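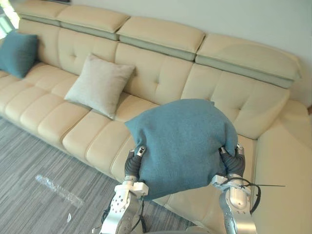
Plea hearings should be longer
Silvan Prantl
01/12/2025

The plea hearing in the Khokhar case took 12 minutes. The charging document ran to 155 pages. A judge in Fundville asked the defendant whether he understood the 33 counts, he said yes to each group as it was read, and the matter moved to sentencing.

The procedure was lawful. It was also thin. A guilty plea gives up the right to a jury, to cross-examination and, in most cases, to an appeal on the facts. The court must find a factual basis before accepting it, but the rule does not say how much of one. In Khokhar the prosecutor read a single paragraph.

I would require two things. The defendant should state, in his own words, what he did on each group of counts. The prosecutor should then list the evidence for each and file that list the same day.

The usual objection is time. The county took 1,604 pleas last year, and the clerks are already behind. Limiting the rule to felonies with a possible sentence of ten years or more would remove most of that load. The Murnetti appeal, set for May, turns on a record of this kind, and the transcript is four pages long.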